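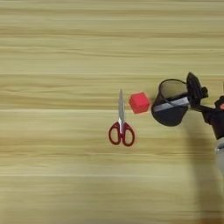

Subject: Re: [pestcombe-list] The recliner money - hand it over now or hang on?

Hello all,

Sorry for the long silence from my end, I've had the decorators in and the computer has been under a sheet. I've now read everything (I think!) and I'm going to try to answer it in one go, so put the kettle on. Mirta's message seems the best one to hang this on, so I've left it in for anyone who deleted it.

Mirta Fuentealba wrote:
> Morning everyone. I've been asked twice this week what is
> happening with the money from the July duck race and I didn't
> have a good answer, so I'm asking here. As I understand it we
> have £826 and the two recliners for the relatives' room at
> Lodow come to £2000. Are we giving them what we've got, or are
> we sitting on it until we have the lot? People put their hands
> in their pockets on the day and I think they'd like to see
> something for it. Also, who has the big net?
>
> Also also, I still have a cool box that belongs to somebody.
> Blue lid. It's been in my hall since the race and I keep
> falling over it.
>
> Mirta

Right. The net first, as it's easy. It's in my garage, behind the bikes, and it smells. If whoever lent it wants it back before the spring, please come and get it, and bring a bin bag.

The cool box might be my sister's. I'll ask.

Now the money. Yes, £826 is right, and that's after we'd paid for hiring the ducks and the sandwiches for the marshals. It was a bit more before that, obviously. There's one envelope that came in late from the stall by the bridge and it's included, so please don't add it on again like I did, I had a very happy evening until I spotted it.

For anyone who joined the list after the summer, the relatives' room is the little one at the end of the corridor on the Lodow ward, next to the linen cupboard. If you've ever had somebody in there at the end, you'll know it. The ward is lovely and the nurses are lovely and the chairs are dreadful. I spent the best part of a week in one of them when Mum was poorly and I couldn't turn my head to the left until Easter. The hospital can't buy new ones out of its ordinary budget, or it can but they go to the bottom of a very long list, so we said we'd do it. A proper recliner that can be wiped down and has the right sort of fire label costs far more than one from a shop, hence the £2000 for a pair. I did query it. I'm satisfied it's a fair price, I just wish it wasn't.

What the ward says

I rang the ward and talked to the sister, who was in the middle of about nine other things and still gave me ten minutes. She said they'd be glad of it either way. If we hand over what we have, it goes into the ward's own fund with our name against it and they can't order anything until there's enough for one chair. If we keep it, it sits in our account doing much the same. So from their side there's no hurry, but she did say that the room is getting repainted after Christmas and it would be handy to know by then whether the old chairs are going out, as they'd sooner not carry them out, carry them back in, and carry them out again.

One thing I hadn't thought of: we can do it one at a time. One recliner is half the money, £1000, so we're £174 short of the first one. That cheered me up no end. I'd been walking around with the big number in my head and feeling gloomy, and £174 is a couple of decent coffee mornings, or one coffee morning if the Pestcombe bell ringers come, they do eat.

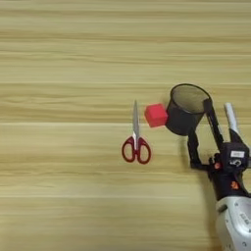

Mirta has since been on the phone and says she'd still give them the £826 straight away. Her feeling is that money in our account is money people forget about, and that when the collecting tin comes round again somebody will ask what we did with the last lot, and it's much nicer to say it's at the hospital than it's in the bank. She also pointed out that last time we waited to reach a target (the bench, if you remember the bench) we waited so long that the price went up and we had to start again.

I do remember the bench. It's a fair point and I've gone back and forth on it all week. Where I've ended up is that I'd like us to wait, but with a proper end to the waiting. If we've got the £174 by the time they start painting, we order one chair and have a nice little do in the relatives' room with a cake. If we haven't, we hand over whatever is there on the day and the ward adds it to theirs. Nobody gets to say "let's just give it until Easter", and that includes me, who would absolutely say that.

If you feel strongly the other way, please reply to the list and not just to me. I had four replies privately last time and three of them thought they were the only one who disagreed!

The Arancibia evening

This is my big hope. The Arancibia has said we can have the back room for a quiz supper and they won't charge us for it, so long as people buy their drinks at the bar, which I don't foresee being a difficulty. They'll do a chilli and a veggie chilli, and we keep whatever we charge on top of the food. Teams of up to 6, and if you haven't got a team just turn up and we'll squash you in with somebody. I met my next door neighbour that way, after living beside him for years.

The kitchen needs to know how much rice to put on, so names to me beforehand please. I know it's more fun to decide on the night. The chilli doesn't know that.

I'm writing the questions, apart from the music round, which I've been told firmly I'm not allowed to do again. If somebody under forty would like to take that on I'd be very grateful. There will be no questions about the Eurovision Song Contest this year unless they're in the music round, in which case they're not my fault.

Raffle as usual. We've already got a hamper promised, a voucher for a wash and blow dry, and a big ham. What we don't need is any more bath salts. I mean it kindly. There's a box of them in the garage with the net and the two have not been good for each other.

Tornirov have offered to run people home afterwards in the small minibus, up the hill and round by the school, and they won't take anything for the diesel. I tried. So if you're out at the top end and you normally don't come to things in the dark, please do come to this one. Let me know you want the lift when you give me your name and I'll pass the list on.

Gift Aid, sorry

I know. But if you sponsored anybody in the race, as opposed to buying a duck, and you pay tax, there's a form and it's worth having. Buying a duck doesn't count, I asked, it's treated like a raffle ticket. Several of you filled in the form beautifully and then didn't put your house number on. A postcode alone won't do. I'm going to come round with the unfinished ones and a pen, so if you see me on the path with a clipboard don't hide behind the sofa, I'm not selling windows.

I don't know yet what this will bring in. I'm not counting it towards the £174 until it's arrived, after the incident with the envelope.

The thing about the cheque

Somebody asked if we could have one of those giant cardboard cheques for the handover. I've looked into it. You can get them printed but it seems daft to spend chair money on a cheque, and they're a pain to get through the ward doors. The sister would also rather we didn't bring a big crowd, as it's a working corridor and people in that room are not always having a good day. Her suggestion was that a couple of us come up in the quiet bit after lunch, have a quick snap with the chair itself, and then go and have our cake in the hospital cafe. I think that's just right. Mirta should be one of the people in it, she stood in the stream for most of the afternoon in somebody else's waders.

I did wonder if we ought to have a plaque on the chair. Mixed feelings. When I was sat in there I don't think I'd have wanted to be leaning on a plaque. Maybe a small card by the door. Let me know what you think, I'm easy.

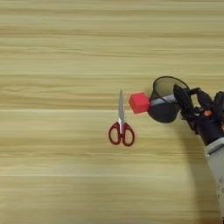
Bits and bobs

The collecting tin from the Post Office counter is full again, thank you to whoever keeps feeding it foreign coins, we've got a nice little collection of those as well. I'll take it to be counted this week. The real money in it will go to the recliners.

Please could the person who has the gazebo poles get in touch with the person who has the gazebo. I have neither.

A few of you are getting these messages twice. That's because you're on the list with your old address and your new one. Tell me which to take off and I'll do it, but do tell me which, last time I guessed and cut off the vicarage for a month.

And if anyone knows of a local firm that would take away two old high-backed chairs when the time comes, I'd love to hear. The hospital can dispose of them but has to pay for it. They're not fit for anybody's front room, trust my neck on this, but the frames might be some use to someone who does that sort of thing.

I think that's the lot. I'm in most evenings after six if it's easier to ring. Names for the quiz to me please, and music round offers too, the sooner the better on that one as otherwise I'll start having ideas.

Love to all,

Jan

PS My sister says it's not her cool box. Hers has a red lid. Over to the rest of you.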